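How Robots Learn From Examples

Science Pages, Grades 4 to 6
Updated Tuesday, May 7, 2019

A robot arm is a machine with motors in its joints. Left alone, it does nothing. Something has to tell each motor how far to turn and when to stop.

For many years that something was a list of instructions typed by a person. Lists work well in a factory, where every part arrives in the same place. They work badly with a sheet of paper. Paper bends. It slides. Two sheets stick together and then come apart. A person would have to write a rule for every way a sheet can curl, and the list would never be finished.

So engineers use a second method. They collect examples and let a computer program find the pattern.

What is an example?

In robot work, an example is a recording of one job, from start to stop. It is also called an episode. One episode at the Roveck workshop lasts 15 seconds. During that time the computer saves two kinds of information:

What the camera sees, as a long row of still pictures.
What the arm does, as numbers. There is one number for the angle of each joint and one more for how far the gripper is open.

Each picture is stored with the numbers from the same moment. This matching is the important part. A picture without its numbers shows what the world looked like but not what the arm was doing about it.

The gripper is the robot's hand. The kind used for paper has two fingers that move toward each other in a straight line, like the jaws of a vise. The camera rides on the arm close to the gripper, so it travels wherever the gripper goes.

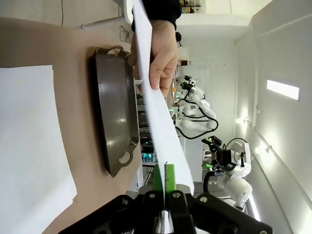
A sheet of paper held at one end by a hand and at the other by green gripper fingers.

Why paper is a hard subject

A wooden block keeps its shape when it is picked up. Paper does not. Pull one corner and the rest of the sheet follows a moment later, and not always in the direction you expect. Engineers call paper, cloth and string "deformable objects." Deformable means that the shape can change.

The gripper must also squeeze by the right amount. Too little, and the sheet slips. Too much, and it creases. Then there is the job of passing a sheet between a person and a machine, which is called a handover. In a handover, one side should not let go until the other side has a grip. You do this without thinking when you pass a worksheet to a friend. A robot has to learn it.

How a collecting session works

The Roveck project is called Grastier, and its paper job is called Usteo. A session for Usteo follows the same order each time.

1. The arm moves to its starting position.
2. The operator starts the recording.
3. The job is done once. Sometimes the operator steers the arm with a hand controller. Sometimes the program has a try.
4. The operator stops the recording and marks it "good" or "failed."
5. The paper is moved to a new spot, and the steps begin again.

Step 5 is easy to forget. If the paper always starts in one place, the program may learn that place and nothing else. Move the sheet a few inches and the gripper closes on air. For the same reason, the objects nearby and the lighting are changed from day to day. Engineers call this variety.

Failed recordings are kept too - they are stored in a separate folder. The program can use them to learn which grips end in a dropped sheet.

A full session for Usteo is 200 episodes. Two sessions make 400, and that is enough to begin training.

What happens next

Training is done by a computer called Munro. It looks at a picture from an episode and guesses the numbers that go with it. Then it compares its guess with the real numbers and makes a small correction to itself. It repeats this a very large number of times. Training on one set of paper examples takes almost 19 hours.

After that comes the test. The arm is given a sheet in a position that was not in any recording. If it can take hold of the sheet, the program has learned something general. If it cannot, the engineers find out which positions gave trouble and record more examples of those.
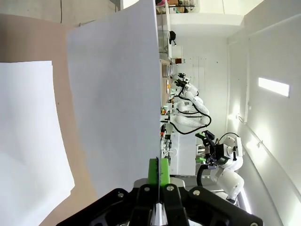 Why can't the robot learn from one very good example?
One example shows one sheet in one position. The program needs to see many positions before it can tell which parts of the job stay the same and which parts change.

Words to know

Episode: one recorded try at a job.
Gripper: the part of a robot arm that holds things.
Deformable: able to change shape.
Handover: passing an object from one holder to another.
Training: the stage when a program corrects itself using examples.

Try it at home

Pass a sheet of paper to a partner using only your thumb and one finger. Do it again with the sheet turned sideways, then with the sheet folded once. After each try, write down where you held the paper and whether it bent. Your notes are a small set of examples. The next page in this series, in June, explains how a program sorts them.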